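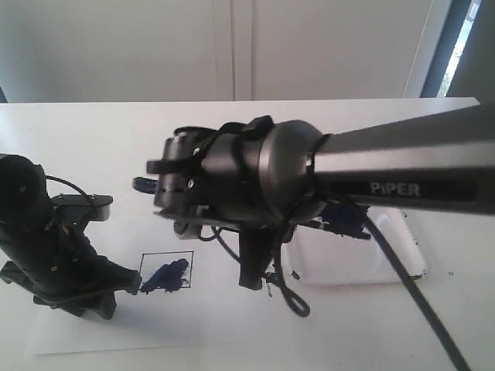
Werkstatt Allus, Abteilung Kurse und Presse

Presseinformation, Sperrfrist keine

Wendden: Malwerkstatt startet im März mit neuem Programm "Blatt und Lappen"

Wendden. Im März geht es los. Die Werkstatt Allus in Wendden öffnet den hinteren Raum im Haus Dow für ein neues Kursprogramm. Titel: "Blatt und Lappen". Erster Termin Mittwoch, Beginn 18 Uhr, Einlass ab halb sechs. Anmeldung läuft bereits.

Worum geht's. Um das Handwerk rund ums Malen, also das, was meistens nebenher passiert. Papier hinlegen, Feld anzeichnen, Tuch bereitlegen, Pinsel halten, Pinsel ablegen, Tisch wieder frei bekommen. Gemalt wird natürlich auch. Aber erst ab dem zweiten Abend!

Der Arbeitsplatz ist absichtlich schlicht gehalten. Weiße Tischplatte, ein Bogen weißes Papier, darauf ein Quadrat mit dünner schwarzer Linie. Dazu dunkelblaue Tücher und eine helle, durchscheinende Kunststoffschale mit runden Ecken. Mehr kommt am ersten Abend nicht auf den Tisch. Wer eigene Sachen mitbringt, lässt sie bitte in der Tasche.

Das Quadrat ist die Grundlage für alles Weitere. Es begrenzt den Platz, auf dem gearbeitet wird, und es zeigt ziemlich schnell, wer seine Sachen beieinander hält und wer nicht. Das Tuch gehört zu Beginn hinein, später daneben, am Schluss in die Schale. Klingt banal, ist am Anfang aber ganz schön fummelig, vor allem mit dem Pinsel in der anderen Hand.

"Ich habe jahrelang Kurse gegeben, in denen nach zwanzig Minuten alles durcheinander lag", sagt Ramil Galang, der das Programm leitet. "Da wird dann der Lappen gesucht, der Deckel gesucht, und das Bild wartet. Jetzt fangen wir mit dem Tisch an. Gemalt wird danach, und zwar mit mehr Ruhe."

Galang hat die Abende selbst aufgebaut und die Abläufe mit den Kursleitungen im Haus durchgesprochen. Die Reihenfolge der ersten Abende steht fest, bei den hinteren wird noch geschoben. Aktueller Stand:

Abend eins: Tisch einrichten. Quadrat zeichnen, Tuch falten und knüllen, beides hat seinen Zweck. Schale richtig hinstellen (rechts für Rechtshänder, wer links malt, tauscht).
Abend zwei: Pinsel. Halten, führen, weglegen. Erste Striche senkrecht, innerhalb der Linie.
Abend drei: Tupfen und Abnehmen mit dem Tuch. Flecken auf der Platte, was geht raus, was bleibt.
Abend vier: freies Arbeiten im Feld. Danach gemeinsames Aufräumen, das zählt zum Kurs dazu und wird nicht an die Hausreinigung abgegeben.

Die Abende bauen aufeinander auf. Einzelbuchung leider nicht möglich, auch nicht auf Nachfrage. Für Nachholtermine wird noch ein Weg gesucht.

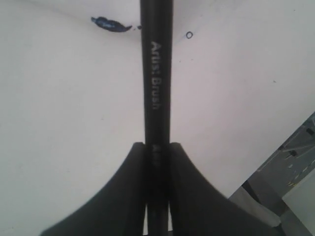

Foto: Werkstatt Allus / Abdruck honorarfrei bei Quellenangabe

Zum Material. Gearbeitet wird mit langen, schlanken Pinseln mit schwarzem Stiel, Aufdruck "Artist Brush". Ein Modell für alle, kein Sortiment. Galang will damit vermeiden, dass am ersten Abend über Marken geredet wird. Der lange Stiel zwingt dazu, weiter hinten anzufassen. Die Hand kommt vom Papier weg, der Strich wird lockerer. Wer sonst mit kurzen Stielen malt, braucht dafür ein bisschen Eingewöhnung.

Papier und Tücher liefert Stomex. Für die erste Runde sind 1000 Bogen bestellt, dazu 700 Tücher. Die Tücher werden gewaschen und wieder verwendet, solange sie noch was aufnehmen. Papier mit Probestrichen wandert in die Sammelmappe und wird auf der Rückseite weiterbenutzt. Wer seine Bogen mitnehmen möchte, schreibt den Namen unten in die Ecke. Bitte leserlich, es gab da in früheren Kursen Verwechslungen.

Der Raum. Haus Dow, Erdgeschoss, hinten durch. Helle Wände, Tageslicht vom Fenster, solange es um die Jahreszeit eben reicht. Danach Deckenlicht. Garderobe im Flur. Mäntel und Rucksäcke bitte nicht mit in den Raum nehmen, zwischen den Tischen muss man durchkommen. Wasser gibt es am Becken nebenan, Getränke nur in der Pause und nur im Flur.

Kleidung: was Flecken abkann. Die Werkstatt haftet nicht für Blusen.

Teilnehmen können Erwachsene und Jugendliche. Vorkenntisse sind nicht nötig. Geübte dürfen trotzdem kommen, sollten sich aber auf den langsamen Einstieg einlassen. Kosten: 35 Euro pro Person für alle vier Abende, Material inbegriffen. Bezahlt wird am ersten Abend, bar oder mit Karte. Absagen bitte spätestens 2 Tage vorher, dann rückt jemand von der Warteliste nach.

"Mir ist wichtig, das die Leute am Ende einen Ablauf mit nach Hause nehmen", so Galang. "Den kann man am Küchentisch genauso machen. Papier, Quadrat, Tuch, Schale. Und den Pinsel nicht im Wasserglas stehen lassen, das sage ich jetzt schon, das sage ich dann auch noch jeden Abend."

Ob es im Herbst eine Fortsetzung gibt, hängt von den Anmeldungen ab. Angedacht ist ein Aufbaukurs mit größeren Formaten und mehreren Feldern auf einem Bogen. Außerdem ein Vormittag für Schulklassen, dazu laufen Gespräche. Entschieden ist nichts, bitte noch nicht ankündigen.

Hinweise für die Redaktionen
Beide Fotos dürfen im Zusammenhang mit dieser Meldung verwendet werden. Größere Dateien auf Anfrage. Besuch am ersten Kursabend ist möglich, bitte vorher anmelden und in der ersten halben Stunde keine Interviews am Tisch. Ramil Galang steht ab 17 Uhr für Fragen bereit, nach Kursende ebenfalls. Wer Bilder von Teilnehmenden machen möchte, fragt die Leute bitte selbst.

Über die Werkstatt Allus
Die Werkstatt Allus bietet in Wendden Kurse für Malen, Zeichnen und Papierarbeiten an. Kleine Gruppen, Abendtermine, gelegentlich ein Wochenende. Das aktuelle Programmheft liegt im Haus Dow aus.

Kontakt und Anmeldung
Werkstatt Allus, Kurse und Presse
Haus Dow, Wendden
Ansprechpartner: Ramil Galang
Anmeldung persönlich am Empfang oder schriftlich, telefonisch nur vormittags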